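Reading the death notices: what a short newspaper paragraph can tell you about a family
Speaker notes, Amber Prins, Trindel Family History Group, October meeting

Start at half past seven, 19 slides, questions at the end but take them earlier if hands go up.

Say hello, thank Kiri Lowther for the loan of her scrapbooks (pass round the green one only, the other is coming apart at the spine).

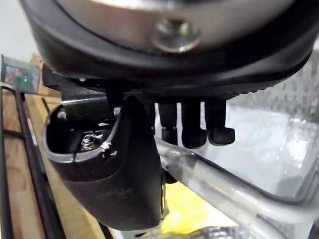
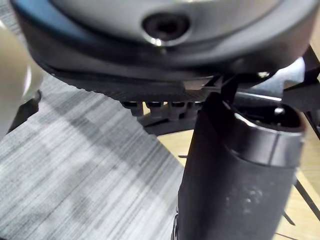
Slide 3. Where I got hooked

Tell the story of my great-aunt's notice. Four lines in the Trallov paper, and in those four lines a sister I had never heard of, living in Nedo under a married name. I read it standing up in the library and had to go and sit down! Everything I've found on that side of the family since started there.

Ask the room: who has a cutting at home in a drawer, a Bible or a biscuit tin? Wait for the hands. Ask one or two what theirs says.

Slide 4. Notice or obituary?

Quick one. The notice is paid for by the family, usually by the line, and gives the bare facts. The obituary is written up, sometimes by the paper, sometimes by a relative or the minister. Look for both. They often ran a week apart, and they don't always agree. When they disagree, write down both versions with the page number and leave the argument for later.

Slide 5. Who is named, and in what order

My favourite slide, don't rush it. Read the Quinlan notice aloud, slowly.

Children tend to come eldest first. A son listed last who you know was the eldest is worth a second look. "Also of" followed by a place name means somebody has moved away. "Dear friend of" can mean a great deal, or simply a dear friend, so go gently.

In older notices married daughters turn up as Mrs plus the husband's name. Annoying, but it hands you a marriage to search for.

Slide 6. Who isn't named

Children who died young are often missing, and so are first wives. Mention the Quinlan baby, found in the burial register and nowhere else. Pause here. People in the room may have their own stories.

Slide 7. Bearers, flowers and thanks

Oh, I love a list of wreaths. The longest in Kiri's scrapbooks has 31 names on it, including the bowls club, the neighbours on both sides and "all at the bakery". That last one told us where he worked, which the census never did.

Look a fortnight later for the thank-you notice as well. It may name the nurse, the ward or the undertaker, and undertakers kept books.

Slide 8. Words that have shifted

"Relict" is a widow. "Inst." is this month, "ult." is last month. "Suddenly" covers anything from a heart attack to an accident, so check for an inquest. "After a long illness, patiently borne" is kind and tells you almost nothing.

Slides 9 to 14. The worked example

Click through the Quinlan cuttings one at a time. Let people shout out what they spot before I show the marked-up copy. If we're running late, skip 12 and 13.

Slide 15. Our index

Kiri and I have typed up 200 notices so far from the Trallov paper. There are 600 more in the boxes. Searchable by surname, maiden name and street. Street is the one people forget, and it's brilliant for finding in-laws who lived three doors down.

If anyone wants to type, they can do it at home. Sign-up sheet by the tea urn.

Slides 16 to 18. Writing one yourself

Put in maiden names. Put in the town, even if everybody knows it. Say what the person did all day and what they were like to sit next to. Kiri's mum's notice says she "never passed a dog without a word", and I feel I'd have known her.

Keep a copy of the whole page with the paper's name on it.

Slide 19. Contact details and next meeting

Next meeting is on a Tuesday, same room. Bring your cuttings, in a plastic sleeve if you have one. Leave this slide up during questions.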